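March 29, 2021
Cell 2, cloth handling. Fault: left arm drops out of torque during two-arm stretch.

Picking up from the previous entry. The left arm lost torque again with both grippers closed on cloth. The arm sagged onto the floor panel, the right arm kept pulling toward its commanded pose, and the cloth came out of the left gripper. No damage to the floor or the links. Right arm did not fault. That is the part I want fixed first, before the cause of the dropout itself.

Log shows the left controller stopped answering at step 211 of the stretch routine. The host kept sending targets to the right arm for 5 more cycles before the operator hit the stop. There is a watchdog in the Tuserness control script but it only looks at whether the host loop is alive. It does not compare the two arms. So one arm can go silent and the other continues on its own plan with cloth under tension between them. With a shirt this is a nuisance. With anything stiffer it would load the wrist joint sideways.

Checked, in order:

Supply voltage at the left board, arm idle: normal. Arm moving with empty gripper: normal. Arm holding cloth under tension: dips at the start of the pull, recovers. Right board shows a smaller dip on the same move.

Swapped the Hisik supplies left to right. Fault stayed with the left arm. Supply is not the cause, or not by itself.

Reseated the cable at the left board and at the wrist. Ran the stretch without cloth, no fault. Ran it with cloth, fault came back near the same step. The arm is close to full reach there and the wrist is rolled over, so the cable loop is at its tightest.

Held the left arm in that pose by hand, power on, motion disabled, and flexed the cable where it leaves the wrist. Lost communication with the wrist motor twice. Did the same at the base end and could not reproduce it. Bad crimp or a broken conductor near the wrist connector. I have not opened the connector yet.

The cable has been on since August. Cycle counter for the left arm reads 3,181. The Urrego cable notes in the binder give a minimum bend radius but say nothing on twisting, and twist is what the wrist roll gives it. The loop was also tied too close to the wrist. Whoever routes the new one: leave the slack above the first tie, then roll the wrist through its full range by hand before powering up.

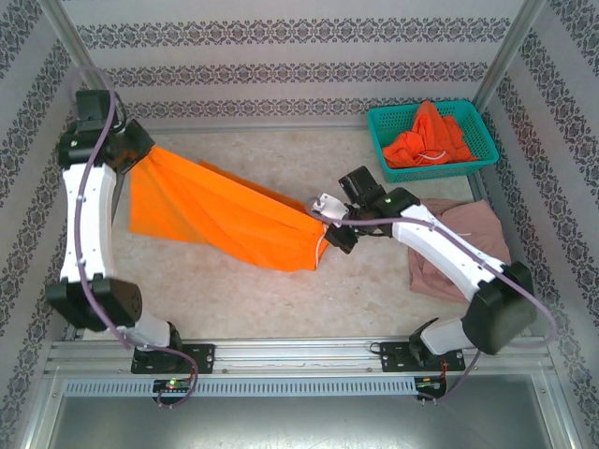 Temporary limits until the cable is replaced and the script is changed:

– Wrist roll on the left arm held to half range in software. Some folds will not complete. Accept that.
– Stretch speed cut by half on both arms.
– Gripper force on the right arm lowered so the cloth slips before the wrist takes the load.
– Hands out of the cell whenever either arm has torque on. The left arm falls when it drops out and gives no warning.

Script change, to be tested on the bench first: each arm reports its last good reply time. If either one is late, both hold position, then both grippers open slowly. I considered cutting torque on both instead, but then two arms fall where one did before. Hold is better. If the silent arm has already gone limp the hold does nothing for it, but the other stops pulling, and that removes the load.

Opening the grippers needs a second look. If the late arm is the one not replying, it will not receive the open command either. The good arm has to let go by itself. Wisum's driver queues commands to a missing motor and sends them all when it returns, so the queue must be cleared before reconnecting or the arm will jump.

Open items: order a spare wrist cable for each arm. Cut the old connector apart and look at the crimps. Repeat the voltage measurement with the new cable – the dip on the left is still larger than on the right and I have no explanation for it.

2 comments
0 shares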